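**1/** Good morning from the kitchen table. The Lasano Classic is in 22 days and many of you asked me how to follow it, and also how my own preparation is going. I will put everything in one thread so I can answer with a link.

**2/** The show is in May, in the big hall in Eltard, the same one as last year. Prejudging starts at 10 in the morning and finals at 6 in the evening. Bring food. The snack bar sells only chips and very sweet coffee.

**3/** Classic physique has 3 height classes this year. Last year they had two, and the middle-size guys were always lost between the tall ones and the short ones. I am one of the middle-size guys, so I am happy.

**4/** The person to watch is Dima Awwad. I stood next to him once and I did not enjoy it. His back is wide, but it is the waist that wins for him. If he comes in a little drier than last time, I think the overall is his.

**5/** Mészáros is the other name. Best legs in the region, no question. He tends to rush his posing and the judges do not get time to see what he has. I heard he hired a posing coach in the winter. Good for him, bad for me.

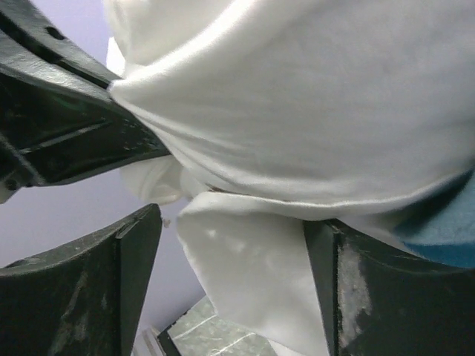 **6/** Tickets: the evening show is sold by seat, the morning is open seating. The hall holds 600 and the evening is filling up, so please don't write to me on the last night asking if I have one. I have two and they are for my wife and her mother.

**7/** If you can't travel, the Vulelov gym channel will stream the finals. The stream is free, but you must register with an email. Last year the sound was bad for the first hour — keep the volume low until they fix it.

**8/** Prize money is small: the overall winner gets 1118, and the class winners get a medal and a bag of protein. It does not pay for the tanning and the hotel. We all know this and we still come.

**9/** My own prep: weight is where my coach wants it, sleep is not. I still do cardio in the morning before work and I pose every evening. The vacuum pose is better than in winter. My calves are the same calves as always.

**10/** A question I get every week: no, I will not post my full diet. It was written for my body and my work hours. If it is your first show, please find a coach who can see you in person.

**11/** Check-in for athletes is the evening before, from 4 to 7, at the side entrance. Bring your ID and your music on a USB stick — they don't accept links from a phone.

**12/** I will add the running order to this thread when they send it. If you see me backstage, say hello, but I will probably be eating rice cakes and not talking much.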